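Subject: Re: [import-talk] Cikon English patch or wait for the western release?

Last updated: May

> I have the Asian cartridge of Lunmont on order and it should be here in
> a week or so. The store page says English subtitles but the back of the
> box in the photos only lists Japanese and Chinese. Does anybody know if
> the English is on the cart or if it's a download? Also, is it worth
> starting now, or should I hold off for the western version? I played
> the first Cikon game years ago and don't remember much of the story.
> One more thing, I read that saves don't carry over between regions. Is
> that true for this one?

The English is a download. I have the same version, bought from a different store, and the cart on its own gives you the two languages on the box and nothing else. When you first start it with the console online, it asks for an update. After that there is a third entry in the language menu. The update took 22 minutes on my connection, which is slow, so yours may go faster.

Do the update before you make a save. The language is set per save file, and a file started in Japanese stays in Japanese. I lost my first evening that way. I had gone through the whole opening chapter guessing at menus, and then had to do it again.

On the translation itself, it's fine. The main story reads well. The item descriptions are rougher, and some of them run past the edge of the text box, so you lose the last word or two. The only place it caused me trouble was the crafting screen, where two different ores have the same English name. The one with the blue icon is the one you want for weapons. The other one is for selling.

Names are not the same as in the first game. The harbor town is now Van Leeuwen everywhere, where the old script used three spellings of it. The healing item is now Jellex. If you use one of the older guides, keep that in mind, because they still have the fan names from before there was any English at all. 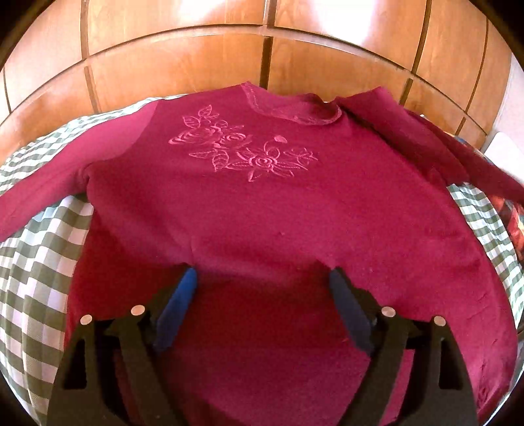 As for saves, what you read is right. The western version will have its own title ID, so the console treats it as a separate game. Cloud backup won't help either. If you think you'll want the western one for trophies or for add-ons, I would wait. If you only want to play through it once, start now.

Add-ons have the same problem. The extra chapters have to come from the same region's store as the cart, which means a second account and a prepaid card. It isn't hard, but the card sellers charge a markup. The first pack was listed at 3,879 yen when I looked, and I paid 20 percent over that once the card fee was added in. I have not bought the second pack.

You don't need to remember the first game. There is a recap in the main menu under Records. It's all text with a few still pictures, and it covers what matters. The only part it skips is the side story with the lighthouse, and that comes up once in chapter six. You can follow the scene without it.

Length, in case that helps you decide: I finished in 51 hours, with most of the side quests done and the arena left alone. The middle drags. Chapters four and five send you back over the same marsh several times, and fast travel is turned off for all of it. It picks up after the bridge.

Two settings to change at the start. Battle speed is set to slow by default and can be raised under Options, second page. Auto-save is off by default, and the game doesn't mention that anywhere I saw. The manual save points are far apart in the marsh, so turn it on.

I don't know about handheld performance. I played docked the whole time. There was a post here a while back saying the frame rate dips in Van Leeuwen at night, when the market is full. I saw a little of that on the TV too, but not enough to bother me. That post was from before the last patch, so it may be different now.

If your cart comes and the update prompt doesn't show up, close the game, press the plus button on the icon and check for updates from there. Mine needed that on the second console.

Somebody also asked last month if the physical copy has a printed map. Mine did, folded behind the insert. It's in Japanese only, but the dungeon numbers match the ones in the game.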